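Robots on the cleaning shift: what changed for your people?
Forum: Facilities and Workplace / General

yulan_su
Posts: 24
Hello all. I supervise the evening cleaning at an office building, the client is Edau. English is my second language, so please be patient with me. Since March we have a two-armed robot which does the bins on one floor. Management asks me to write what it changes for the staff. I have my own opinion, but I would like to hear from other buildings first. Did your people keep their hours?

K_Hollis
Posts: 935
They kept the hours at our place for one season. Then the contract came up for renewal and the hours were "reviewed". Get it in writing now, before the robot gets good at the job.

yulan_su
Thank you, Kane. It is in writing until the end of the contract, but after that I cannot promise anything to them. At the moment the robot is slow. One bin takes it longer than Noeline needs for a whole row of desks. She has done this floor for many years and she is not afraid of it, she is more annoyed. Before, she worked alone with her radio. Now she must walk behind and check every bag, and write a note when one is not sitting well on the rim.

ngaio_r
Posts: 300
So she does the same work plus the paperwork? I would ask for a different pay grade. Checking a machine is a skill and it should be paid like one.

K_Hollis
Good luck with that. At Bedoya they called it "robot assistant" and paid the same as before.

tayla_t
Posts: 40
Noeline is my aunt, so I will speak a little for her. Her shoulders are better since she stopped lifting the big bags in the kitchen. That is a real change and I do not want it to be forgotten. But she says the evening feels longer, because watching is more tiring than doing. I disagree with Kane that it can only go badly.

K_Hollis
I did not say only badly. I said get it in writing. What does it have to handle there, the big kitchen bins or only small stuff?

yulan_su
Only small ones for now. This is from the lounge corner:
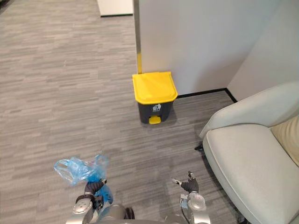
Pedal bin by the armchair, with the blue bag in the left hand.

The thin bags are the hard part for everybody. New cleaners also fight with them in the first week.

ngaio_r
A pedal bin too. I would have changed all of those to open ones before buying any robot.

yulan_su
We discussed it. The staff wanted to keep the lids because of food smell, and I agreed with the staff. I think it is wrong if the people in the building must change their habits only so the machine has an easier evening.

tayla_t
Please put that sentence in your report exactly like this.

K_Hollis
Agree with the sentence. And add the pay grade question, Ngaio is right about it even if Bedoya said no.

yulan_su
I will add both. The draft goes to Noeline before it goes to management, and I will write here what they answer.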